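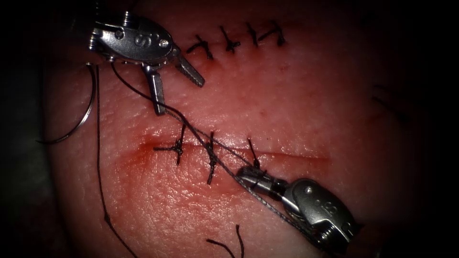 What the suturing trainer really costs us, and what I'd like to do next

I promised in the spring round-up that I'd write something about the equipment budget for the skills room, and then spent two months hoping you'd all forget. You didn't (thank you for the messages, even the slightly pointed ones), so I've finally sat down with a large tea and the spreadsheet.

For anyone who has joined since Christmas: I look after the kit and the bookings for the surgical skills room at MacRitchie. I'm not a surgeon. I'm the one who orders needle drivers, argues about delivery dates and knows which cupboard the spare lamp lives in. So take all this as the view from the ordering desk, and if I've got anything clinical wrong, please be kind.

The short version is that the lease on our Surkix two-arm system runs out next March, and we've got to decide whether to renew it, buy it outright or move over to the Grukex. The long version is the rest of this item, sorry.

First, where the money goes. When we took the Surkix on, everybody looked at the big number, me included. The lease was the thing we all fretted over, and I remember being so pleased when it was signed that I bought a cake. What I hadn't got my head round was that the lease is the steady part. It's the same every month and you can plan for it. The part that makes me wince is instruments and consumables, because those go up every time we do our job well and get more people through the door!

Take the needle drivers. Each one has a set number of uses in it, the system counts them off, and when they're gone the instrument won't be recognised any more and you need another. Fair enough, nobody wants to learn with worn jaws. But a beginner gets through uses much faster than somebody practised, simply from swapping in and out, and my first-year budget assumed everyone would behave like somebody practised. Every time a trainee finishes a row of stitches and wants to have another go at closing the next one, I'm delighted for them, and a small part of me is doing sums.

Then there's thread. I put thread down in my first plan as "sundries". Please don't do that. Interrupted stitches eat it up, because you're tying and leaving tails each time, and a learner will want a good long length to work with, half of which ends up as trimmings. Curved needles come with it, and they go blunt, and they bend if you grip them in the wrong place. We're now ordering sutures by the case and they've got their own line in the budget, which they should have had from the start.

Practice tissue is the other one. You can get a good deal out of one piece if you plan it: more than one line to close, spaced far enough apart that people aren't tripping over the last lot of stitches. Since we began sketching out where the lines go before a session, we've been ordering less, and I'd recommend it to any room like ours. The synthetic pads keep better and cost more, and I've had mixed feedback. Some of the trainees love them and some say they feel like sewing a wetsuit. I've pencilled in a mix of the two for next year and I'll see how that goes.

So, the actual figures. Last year we ran 178 booked sessions on the system, which was well up on what we'd planned for. Over the same period we logged 383 hours of console time, and that includes the evening slots, which I'd expected to be quiet and which are now the first to fill. We've 16 trainees with regular places, and 9 more waiting. Those are the numbers I'll be taking into the planning meeting and I'm rather proud of them, but they also mean that whatever we choose has to cope with being used hard.

Now the options.

Renewing the Surkix lease is the easy answer. Everyone knows it, the instruments we've already got in the drawer still fit, and the servicing is bundled in. My worry is that the renewal quote I've been sent splits out the software updates, which used to be part of the price. I've asked for that to be put back. If you're ever sent a renewal quote that looks cheaper than the old one, read it line by line with a ruler, and then ring them up.

Buying it outright would be cheaper over the long run, on paper. The trouble is what happens after the second or third year, when we'd own an older machine and would have to pay for servicing separately. Service cover for a machine like this isn't a trifling amount and I've not yet had a straight answer on how long they'll guarantee parts. I've asked twice. I'd also need to find the whole sum in one financial year, and I can think of several people who'd go rather pale at that.

The Grukex is the newcomer. I went to the demonstration in their showroom and came home quite giddy about it, I'll admit. The console is smaller, it would fit through our door without taking the door off (those of you who were there for the Surkix delivery will know why this matters to me), and the instruments have a higher use count. What you don't get is a second console, so a trainer can't take over without swapping seats. For our lot, who are mostly learning to place and tie, I think that's a serious drawback. A trainer being able to step in halfway through a stitch is worth a great deal. They do say a second console is coming. I've learned to budget for things that are here.

There's also Draronon, who don't make a machine at all but do a reconditioned instrument scheme for training rooms. I was a bit sniffy about this to begin with. Then I borrowed a sample pair and handed them round without saying where they'd come from, and not a single complaint came back. They're strictly for practice use and they're labelled that way, so there's no chance of them wandering off into theatre. If we stay with the Surkix, I'd like to put a good share of next year's instrument money through that scheme. If we move to the Grukex we can't, as they don't cover it yet, and that needs to go into the comparison too.

A few things I'd tell myself if I could go back to the start, in case you're planning something similar at your own place:

Budget for the room as well as the robot. We needed an extra socket circuit, a floor that could take the weight and somewhere to store the drapes. The socket circuit alone took longer to arrange than the lease.

Ask for a trial with your own trainees. A demonstration by somebody who does it all day long makes everything look like butter. You want to see your least confident person have a go, and you want to see how many instruments they get through in an afternoon.

Keep back some money for training the trainers. We forgot. We had a lovely machine and two people who could teach on it, and one of them was about to go on leave.

Get the instrument prices fixed in writing for the whole term. Ours weren't, and they went up in the second year. I had to move money from the chair fund, and that's why the chairs are still the chairs.

Write down usage as you go. I keep a plain notebook on the shelf by the console and ask people to put in the time, what they practised and anything that stuck or squeaked. The machine has its own log and it's very thorough, but it won't tell me that somebody gave up early because the lamp was too dim. Half of the case I'm making now comes out of that notebook.

As for where I've landed: at the moment I lean towards renewing the Surkix for a shorter term, with the updates put back in, and using Draronon for most of the practice instruments. That would get us to a point where we can see whether the Grukex second console has turned up and what it costs. It isn't the most exciting plan and I'm a bit sad about the door. I could still be talked round, particularly by anybody who has used a Grukex for more than a demo.

What I need from you before the planning meeting is fairly simple. If you teach on the system, let me know what you'd miss most if it went. If you're a trainee, tell me whether you'd use early morning slots, from 7 am, because adding those might be how we get the waiting list down without a second machine. And if you've got a box of part-used sutures in your locker (you know who you are), please bring it back. I've already reordered twice this term and I can't tell whether we're using them or hiding them.

Replies to the skills room inbox, please, or put a note in the notebook. I'll do a follow-up once the revised quotes are in, and I'll bring the spreadsheet along to the next open afternoon for anyone who enjoys that sort of thing. There will be biscuits, which come out of my own pocket and not the instrument line.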